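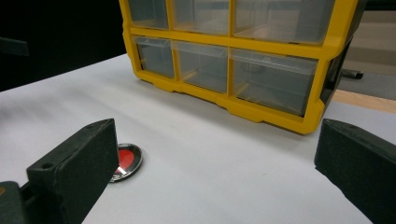
Suchen nach Beiträgen, Personen

Start Entdecken Listen Profil

Areeba Usmani
24. Oktober 2021

Ein paar Leute wollten wissen, wie ich mein Saatgut über den Winter bringe. Ich schreibe es einmal zusammen, dann kann ich künftig darauf verlinken. Es geht um Gemüse und ein paar Sommerblumen, Hausgarten, kein Gewerbe.

Bohnen zuerst, weil sie am einfachsten sind. Ich lasse die Hülsen an der Pflanze, bis sie rascheln. Wenn Dauerregen angesagt ist, ziehe ich die ganze Pflanze heraus und hänge sie kopfüber in den Schuppen. Dieses Jahr war das bei den Stangenbohnen nötig, bei den Buschbohnen nicht.

Ausbeute bei den Stangenbohnen nach dem Auslesen: 845 Gramm. Davon geht der größte Teil in die Küche. Zum Aussäen behalte ich die größten und glattesten, alles mit Flecken oder Löchern kommt weg.

Bohnen und Erbsen lege ich nach dem Trocknen im Schraubglas für ein paar Tage in die Gefriertruhe. Das ist gegen den Bohnenkäfer. Die Bohnen müssen vorher richtig trocken sein, sonst platzen die Zellen und es keimt nichts mehr. Probe: mit dem Fingernagel hineindrücken. Bleibt eine Delle, dann noch warten.

Das Glas nach der Truhe zulassen, bis es Zimmertemperatur hat. Sonst schlägt sich Wasser auf den Bohnen nieder.

Tomaten mache ich nass. Kerne mit dem Gelee in ein Glas, ein Schluck Wasser dazu, Küchenpapier darüber, 2 Tage warm stellen. Es riecht nicht gut. Danach lösen sich die Kerne vom Gelee, dann ins feine Sieb und kräftig abspülen.

Zum Trocknen nehme ich Kaffeefilter, auf die schreibe ich gleich die Sorte. Auf Küchenpapier kleben die Kerne fest, auf Backpapier bleibt das Wasser darunter stehen. Ein alter Porzellanteller geht auch, wenn man sie öfter umrührt.

Kürbis und Zucchini: nur von Hand bestäubt, sonst weiß man nicht, was man bekommt. Ich binde die Blüten am Vorabend zu und bestäube morgens vor dem Frühstück. Wer das nicht macht und im selben Garten Zierkürbisse hat, sollte aus den Früchten bitte kein Saatgut nehmen. Bittere Zucchini sind giftig und gehören auf den Kompost.

Salat ist Geduldssache. Die Samen reifen nicht gleichzeitig. Ich gehe alle paar Tage mit einer Papiertüte durch, stülpe sie über den Blütenstand und schüttle. Was hineinfällt, ist reif. Der Rest darf weitermachen, bis die Vögel zu viel davon holen.

Reinigen: zwei Siebe und eine flache Schüssel. Pusten geht besser als jeder Ventilator, den ich ausprobiert habe. Bei Ringelblumen lasse ich es ganz bleiben, die säe ich mitsamt der Spreu.

Zur Lagerung. Papiertütchen, beschriftet mit Sorte, Jahr und Herkunft. Bleistift, kein Filzstift, der bleicht aus. Plastikbeutel nehme ich nur für Sachen, bei denen ich sicher bin, dass sie trocken sind.

Ich sortiere nach Aussaatmonat und nicht nach Pflanzenfamilie. Im April will ich ein Fach aufziehen und alles in der Hand haben, was im April dran ist. Nach Familien sortiert habe ich früher, da habe ich jedes Jahr den Mangold vergessen.

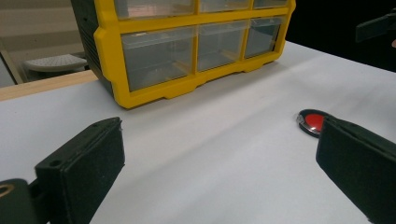 Kleinteilemagazin mit gelbem Rahmen und durchsichtigen Schubfächern

Kühl, trocken, dunkel. Durchsichtige Behälter gehören also in einen Schrank oder in einen Raum ohne Fenster. Küche ist ungünstig wegen der Feuchtigkeit, Dachboden wegen der Hitze im Sommer. Bei mir ist es die Kammer neben der Treppe.

Haltbarkeit, grob nach meiner Erfahrung: Pastinake und Zwiebel jedes Jahr frisch. Möhre, Lauch und Petersilie zwei bis drei Jahre. Bohnen und Salat vier. Tomaten, Gurken und Kürbis deutlich länger. Meine ältesten Tomaten waren 12 Jahre alt, davon kam noch die Hälfte, aber langsam.

Keimprobe bei allem, was älter ist: zehn Korn auf feuchtes Küchenpapier, einrollen, in eine Dose, beschriften. Nach einer Woche nachsehen. Kommen weniger als fünf, säe ich entweder dichter oder gebe die Sorte ins Vogelfutter.

Nachtrag, weil Ruben Vanhove gefragt hat: Nein, F1-Sorten lohnen sich nicht zum Nachbauen. Man bekommt etwas, aber jedes Mal etwas anderes. Wer Spaß daran hat, soll es mit Tomaten probieren, da ist wenigstens das meiste essbar.

Und an Raluca Marinescu: Die dunkle Stangenbohne habe ich von Nelu Buzatu, einen Namen hatte sie nicht. Auf meiner Tüte steht »Nelu, dunkel«. Ich kann dir eine Handvoll schicken, schreib mir die Adresse per Nachricht.

Gesucht: alte Puffbohnensorten, gern kleinkörnig. Ich biete Stangenbohnen, Gartenmelde rot, Kapuzinererbsen und sehr viel Ringelblume. Tausch gegen Porto geht auch - bitte im gepolsterten Umschlag, die Sortiermaschine der Post hat mir schon einmal Erbsenmehl geliefert.

Zwiebeln und Möhren lasse ich hier weg, die blühen erst im zweiten Jahr. Dazu schreibe ich etwas, wenn meine überwinterten Möhren so weit sind.

Kontakt · © 2021 · Nach oben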